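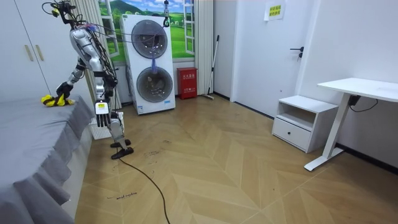
*The room at Wostelside, with the hand on the yellow cloth.*

The club had been told the machine would fold. Nothing in the rules said it would fold well, and I pointed this out at every meeting until they made me the one who kept the log.

We called it Baran, after the street the bus stopped on. I voted against giving it a name. A thing with a name gets forgiven, and I had paid my share of the 2175 dollars like everyone else and was in no mood to forgive. The Zida Cup had a household round that year. Make a bed, clear a bed, put away one item of clothing. Seventeen minutes, no touching. The other schools had been at it since summer. We got started in October, after two people quit to do debate.

"It has hold of it," said the girl who wrote the arm code.

"It's resting on it," I said.

"That's how holding starts."

I wrote *contact* in the log and left the rest of the line blank. She read it over my shoulder and went back to her laptop without a word.

What bothered me was the word *learn*. Our adviser used it all the time. It was learning the sheet, it was learning corners. I had been in that room every afternoon for weeks and the only ones learning were us. We had learned to keep our feet off the cable. We had learned that a fitted sheet is a bad thing to ask anyone to deal with, and that the boy who did the grant form had put down the software as Zerkix 2 when we were still running the first one. He said it would be true by the time anybody read it.

The adviser liked that. He was a cheerful man who had once sold pool equipment, and he believed in getting ahead of the facts.

"Run it again," he said.

We ran it again. I sat on the floor against the wall with the log on my knees and watched the other screen, the one that showed what Baran saw. 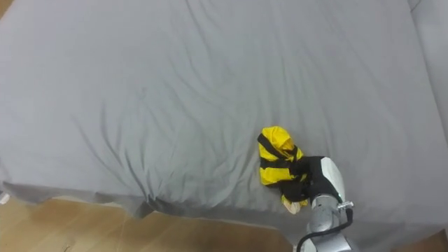

I never got used to looking through that view. You lost the room. You lost the people standing in it, the whispering, the adviser jingling his keys. There was a huge gray country with creases for rivers, and one bright heap in it that had to be dealt with. I could see how a person might feel sorry for whoever was stuck in there. I wrote down the time instead.

"What's it thinking?" asked a ninth grader who had come for the snacks.

"It isn't."

"It looks like it's thinking."

"So do you," said the arm-code girl, and he laughed, and I lost my place in the column.

The entry fee was 575 dollars, due Friday. The adviser had the form in his jacket. He had promised to send it in only if I signed the log, which he thought was a way of winning me over. I thought it was a way of having someone to blame. I had a pen, and I had a page with *contact* written on it more times than I cared to read.

"Well?" he said.

The girl had stopped typing. On the screen the black fingers were in among the folds, and I honestly couldn't tell where the hand ended and the stripes began.

"Run it again," I said. "I'll sign something after that."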